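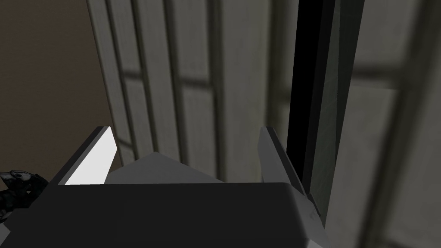 1/ Zirico, the noodle place on the corner by the station

Went back last night for the third time since they opened in May. I said I'd do a proper write-up once I'd been through most of the menu, so this is it.

2/ It's a small room with 20 seats, and they don't take bookings. We got there at quarter past six and waited ten minutes. By seven the queue was out of the door. If you've got kids or you're in a hurry, go early.

3/ The menu is one side of paper. Four noodle dishes, two rice dishes, a few small plates. I like that. The last place on this site, Caltari, had pages of everything and most of it was average.

4/ Start with the cucumber salad. Cold, plenty of garlic, a decent kick of chilli oil. The dumplings are fine but a bit thick at the edges, and I wouldn't order them again.

5/ The beef noodles are the reason to go. The broth is deep and slightly sweet, and the meat falls apart when you get a spoon under it. It's a big bowl – I left some, and I never leave any.

6/ My other half had the sesame noodles with greens. Good flavour, but they'd gone claggy by the end. They could do with a splash more sauce or some vinegar on the table.

7/ Drinks: they stock two beers from Treler, the brewery out on the industrial estate. The pale is the better one with the food. The stout was too heavy for August.

8/ Service was quick and friendly. They forgot our rice, brought it when we asked and took it off the bill without us saying anything.

9/ People keep asking how it compares with Liao across the river. Liao still does better dumplings and you can book a table. Zirico wins on noodles and it's cheaper. We paid just under forty pounds for two with a beer each.

10/ They're closed Mondays and it's card only. There's a step at the door and the toilet is down a flight of stairs, so ring ahead if that's a problem for you.

11/ Next on my list is the new bakery by the market. I've been told to get there before nine if I want a cardamom bun.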